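Small Packets, Clear Boxes: The Order of a Snack Cupboard

Packaged snacks are among the most awkward goods kept in a home kitchen. Tins stack. Jars stand in rows. A bag of crisps or puffed rice does neither, and a shelf given over to such bags loses much of its usable volume to air and to the gaps between them.

The flexible bag is usually a printed film sealed at both ends, often with a third seal along the back. It is filled with gas before closing, which protects brittle contents in transit and gives the bag its pillow shape. On a shelf the pillow shape is a nuisance. Bags slide over one another, the heavier ones settle at the bottom, and whatever was bought first ends up furthest from the hand.

Thomas De Luca, who fits out kitchens and larders for the Ballero workshop, treats the problem as one of sorting before storage. His method begins at the table. Everything comes out of the cupboard and is laid on plain white paper, which shows crumbs and split seams at once and can be folded up and thrown away at the end. He had 118 packets out of one larder last April, the property of a family of four, and 71 of them went back.

"People buy the box first," De Luca says. "Then they find out what they own. I would do it the other way round."

The packets are divided by how they behave under load. Rigid or nearly rigid items, such as boxed biscuits and foil-wrapped bars, will carry weight and can lie flat. Gas-filled bags will carry very little and should stand on end, seal upwards, like files in a drawer. Soft baked goods in film carry none at all. A wrapped roll placed under even a light bag takes the print of it within a day, and it belongs on top or in a container of its own.

For the container, clear plastic is the usual choice. Transparency saves on labels, and an open top makes it more likely that things will be put back. Walls should be slightly lower than the tallest bag, so that the top seal can be pinched between finger and thumb without disturbing its neighbours. The Jellton range, which De Luca uses in most of his own jobs, has straight sides. Tapered tubs waste space at the base, and bags standing in them lean outwards.

Filling follows a fixed sequence. Standing bags go in first, against the long wall, with their broad faces parallel. Small rectangular packets fill the strip that remains. Bread and cakes go in last. A container is full when one bag can still be drawn out with no other bag lifting; beyond that point the film creases sharply and the seals are put under strain.

Handling deserves more care than it generally gets. A bag lifted by its corner twists, and the contents drop to one end. Lifted by the middle, it keeps its shape, but the pressure falls on the food. For brittle goods the better hold is across the upper third, flat to the faces, with enough force to stop slipping and no more. Thick printed film is slippery and folds under the grip, so the holding point often has to be found twice.

Dağdelen, the packaging studio, has been working on the same difficulty from the maker's side. Its current trial covers 2,000 bags with a stiffened lower seal, intended to let the bag stand unaided on a flat shelf. The samples stood well when full. Half empty and rolled down, they fell over as readily as any other bag, and a clip at the top made matters worse by raising the weight.

Opened bags remain the weak point of any arrangement. Numov sells a shallow tray for them, divided into four, on the principle that an open bag should be kept in sight and eaten first. De Luca prefers to decant into a lidded jar and discard the film. Either will do, provided opened and unopened goods are not mixed in one container.

The date check is best done while the packets are still on the paper. Dates are printed on the seal, the back panel or the base, with no consistency between makers, and are hard to read once the bags are upright and close together. The soonest date goes to the front. 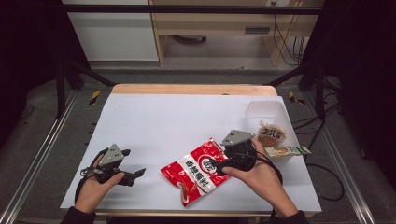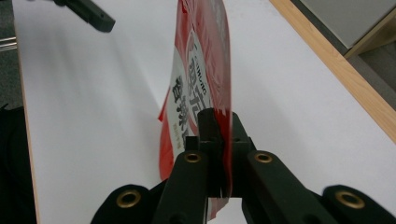
The red and white snack bag at the sorting stage, on the white paper with bread and a clear container near by (first picture) and held upright (second).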